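Part-time shop helper wanted at Venau (paint, tools and general putting-away)

Hi! I'm Nga Võ, and I run Venau, a small tool library and paint room on the ground floor of the old Grerker building. People come in, borrow what they need for the weekend, and bring it back in whatever state they bring it back in. I'm looking for one person to help me keep the place in order from August onward. The job is 27 hours a week, mostly afternoons, and I'd love somebody who could stay on for a good long while.

Let me tell you what the work is like. The biggest part of it is returns. A borrower drops off a bag of painting gear, you check it against the slip, wash what needs washing, and get everything back up on the wall where the next person can find it. We have 216 hooks in the paint room and every one of them has a spot on my chart. I drew the chart myself and I'm a little too proud of it. You'll get your own copy, and you're welcome to argue with me about where the scrapers go (Định Đào, who does our deliveries, has been arguing with me about the scrapers since spring).

We hang nearly everything. I used to keep the rollers in bins, and they came out squashed flat on one side, with lint all over them and somebody's masking tape stuck to the handle. So now rollers go up by the end of the handle, with the cover hanging free, and a tool that's missing is a tool you can spot from the doorway.
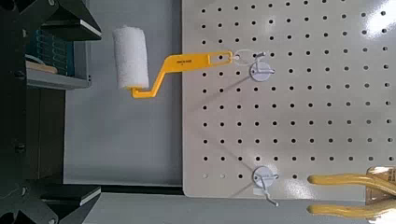
The other part of the job is people. A lot of our borrowers have never painted a room before and they're nervous about it. They want to know which nap to use on a bumpy ceiling, or if they really have to wash the walls first (yes, sorry!). You don't need to know all the answers on day one – I'll teach you, and there's a binder by the register with the questions we get most. I do need you to be patient with someone who has changed their mind about a color four times.

There's some lifting. Full paint cans are heavy and they come in on the Trekar cart, so you should be okay moving them from the cart to the low shelf. You'll be on your feet most of the shift, and you will get paint on your shoes. Wear old ones.

You'd be a good fit if you like putting things back where they belong and can write a label that another person can read. A bit of painting or handyman experience is nice to have. I'd also be happy with somebody who has worked in a kitchen, a stockroom or a school art room. If you speak Vietnamese as well as English, please say so, it would be a big help with our older members.

You'd start with 2 weeks of paid training alongside me. Pay is hourly and we can talk numbers on the phone. Lunch is on us when you work a full day, usually from Khúc next door, and you can borrow anything in the building for free.

To apply, stop by any afternoon before 5 and ask for me, or drop a letter in the box marked 2157 by the side entrance. One page is plenty. Tell me when you can work, how to reach you, and about something you've fixed, painted or sorted out that you were pleased with. I read every letter myself and I'll call you either way.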